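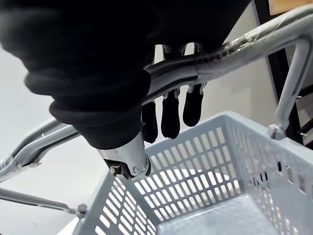
Three fingers round one handle, the other handle still folded down.

4 Jan 2024

Happy new year! I promised back in October that I'd write something about the basket job and then I completely failed to, so let's have it now while I'm full of leftover cheese and good intentions.

If you've only ever come here for the allotment posts, I spend my working weeks at Furley, driving a robot arm around so that a computer can learn to do it without me. The project is called Flosunari and my corner of it is shopping. Fetching, carrying, putting back on shelves, all the stuff you do in a supermarket while thinking about something else entirely. I hold a pair of controllers, the arm copies what my hand does, and everything gets saved: the wrist view, the joint positions, how hard each finger is pushing. One go at a task is called an episode. We had 3622 of them for the basket alone when we stopped for Christmas, and I did a fair old chunk of those myself (my shoulders can confirm).

The basket is your ordinary light grey plastic sort with slots all over the walls and two metal handles that fold down flat onto the rim. Think about how you pick one of those up. You probably can't! I couldn't either. I had to go and stand in the Co-op on my way home and watch my own hand do it. What I do, it seems, is sort of swipe one handle up with my fingertips, let it knock into my palm, then scoop the second one up to meet it, and by then I'm already walking towards the bread.

The arm can't swipe. Well, it can, but the first time I tried it the basket went off the end of the bench. So we broke the job in two. Part one is to get the fingers under one handle, bring it up and get a proper hold of the bar. Part two is the other handle. Most people here find part two the harder one, and I'd have said so too until I'd spent a few weeks on part one.

The trouble with part one is the angle. Our hand has three fingers with padded black tips, and they want to go round the far side of the bar with the bar sitting snugly across them. Fine if the handle is square on to you. But a basket is never put down square on, is it, and if it was always square on in our episodes then the model would learn baskets that are square on and fall to bits the moment somebody nudged one. So between goes we turn it. A bit left, a bit right, pushed up close to the shelving, pulled back out again. When the bar is running away from you on the diagonal you have to roll the wrist to match before you close, and you have to do it early, and I am a late roller by nature. I'd get all the way down, notice one finger was about to land on top of the bar instead of behind it, and have to back out.

Which brings me to the thing I really wanted to write about, the backing out.

When I started I used to bin every episode where I fumbled. I was quite proud of it! I thought we wanted a lovely clean pile of perfect pick-ups, like a cookery programme. Then we trained on a batch of my immaculate ones and it was hopeless. It went down beautifully, and if it was a whisker off it just sat there pushing at the bar, because I had never once shown it what to do when you're a whisker off. It had only ever seen me be brilliant. (Somebody kindly put that on the whiteboard.)

So now the fumbles stay in, provided you rescue them. If I touch the bar wrong, I lift, roll, come down again and carry on, and that's one good episode. If I drop the basket, or get in such a tangle that I have to reach in with my actual hand, it goes in the bad pile with a note. We also do some on purpose, starting with the hand already in a daft place. I like those best. You get to be a bit theatrical.

Other things I've picked up along the way, in no order at all:

The sleeve. The arm wears a big padded black fabric cover, like a ski jacket sleeve, and from the wrist view it takes up a surprising amount of room. For ages I steered by peeking round it. Now I try to drive only from what the wrist view shows me, even when it would be easier to lean over and look, as the model can't lean over and look. If I use information it hasn't got, I'm teaching it to guess.

The plastic and the tape. There's clear plastic wrapped round part of the handle and a strip of clear tape further along the bar, and the tape has gone frayed at the ends. I asked if we ought to tidy it up and was told to leave it be. Baskets out in the world are scruffy. The plastic shines like mad under our lights as well, so the bar looks quite different along that stretch, and we want it to have seen that.

Speed. Everybody gets faster, and then everybody gets too fast. My early episodes have huge pauses in them where I'm plainly just thinking, and the model faithfully learned to pause. Very flattering, watching a robot stop and have a think in exactly your style. I now do the thinking before I press record.

Breaks. We swap over after 18 episodes. It used to be more, and you could see the quality drop off in the last few, everyone taking the same lazy route in from the left. There are seven of us on the rota, and six are right-handed, and that showed up as well! The left-handed sessions approach the bar quite differently and we've asked for more of them.

Labels. Dull but there we are. Each episode gets tagged in Jekis, our logging tool, with which handle we went for and where the basket was facing. I used to save my tagging up till Friday and I'd sit there with no idea what I'd been up to on Monday. Tag as you go. I've said it to every new starter and every new starter has ignored me, just as I did.

Next up is part two, both handles in one grip. There's an argument going on about whether to bring the second handle up with the same hand or to have a second arm hold it. The people at Tsegaye, who look after the training side, want the one-handed version. I've been practising, and so far I can get the second bar up to the fingers, but then I have to open them to let it in, and the first one makes a break for it. I've got a few ideas involving the thick rim of the basket and some very slow wrist turning. Will report back.

Allotment post at the weekend if it ever stops raining. The leeks are fine, thanks to everyone who asked.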